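Review: the Stinby folding bar trolley
13 October 2018
Reading time: 2 minutes

Print this page | E-mail this page

Drinks trolleys have come back into hotel lounges, and smaller versions are now sold for the home. The Stinby is one of these. It costs 491 pounds, folds flat for storage and is made for people who serve cocktails to guests a few times a month. I have used mine since March, mostly at home and once on the terrace of the Bonville, a small hotel in Ekgate where I help out behind the bar.

Assembly took an evening. The leaflet is short and the drawings are small, but the parts are labelled and everything lined up. The top tray lifts off and has a rim high enough to stop a coupe sliding over the side. The lower shelf holds bottles upright, though anything taller than a standard gin bottle has to go in at an angle.
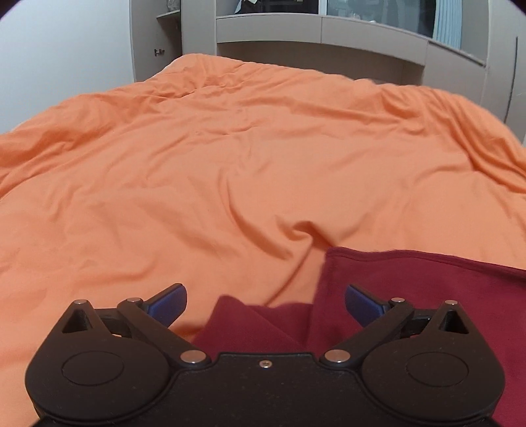
The wheels are the best part of the trolley. They run quietly on wood and stone, and the brakes hold on a slight slope. The folding frame is less good. It works on linked arms joined by pins, the same general arrangement as the black fingers with the silver pins in the photograph, and on the Stinby the pins need tightening every few weeks. If you leave them, the whole thing starts to lean to the left.

At the Bonville we put it through a full evening, with ice, two buckets and more glasses than the makers recommend. It coped on the flat. Going over the door sill was another matter, and one of us had to lift the front end each time - not easy in front of guests.

The ice bucket sold with it is too thin and sweats onto the tray. I replaced it with one from Dương, which is heavier and keeps ice until closing time. Cleaning is simple. A damp cloth does for the tray, but sugar syrup gets into the hinges and has to be worked out with a brush.

There are cheaper trolleys at 200 pounds that do most of the same job if you don't need one that folds. For a flat with little storage I would still choose the Stinby, and buy the bucket separately.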